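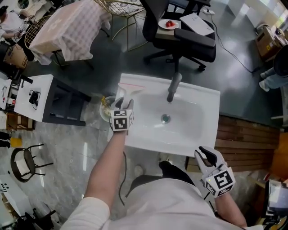

Rilon Growers' Network – Soil and Pasture Team

I came home from the July meeting with mud on my good shoes and a lot more to say about cover crops than my family wanted to hear, so you get it instead!

The big news is that our shared seed fund is going ahead. We had 89 farms signed up by the time the books closed, and between us we ordered 3,195 pounds of clover and rye mix. The supplier, Emport, wanted at least 3,000 pounds before they'd give us the bulk price, so we cleared it with a bit to spare (I had been checking the sheet every morning before milking, and I'm not even sorry).

If you ordered, your bags will be at the Huaranga grain shed. Bring your own straps and a tarp, and please come before noon if you're using a long trailer – the turnaround gets tight once the feed trucks start showing up.

We also had a long talk about grazing the stuff. Jouko Sjöberg has been running his heifers over winter rye for two seasons and he brought his notebook along. He moves the fence every morning and pulls the animals off when the ground gets soft, even if there's plenty of green left. "I'd rather buy hay than fix a field," he told us. A few people with heavier clay weren't convinced that any stock belongs out there in a damp spring, and I have to say I'm partly with them. My bottom field still has hoof holes from the year I got greedy.

What we didn't settle is whether the fund should cover organic seed next time. It costs more, and the growers who need it are mostly the smaller ones, so a flat share doesn't work too well for them. Somebody suggested a separate order through Lultanov and I've offered to get prices. If you'd want in on that, send me your acreage and what you usually sow, and I'll add you to the list.

The next get-together is a field walk at Jouko's place, starting at 6 p.m. so the dairy folks can decide for themselves whether to milk early or late. Wear boots. Kids are welcome, dogs had better stay home with the heifers around, and there'll be coffee in the machine shed afterward.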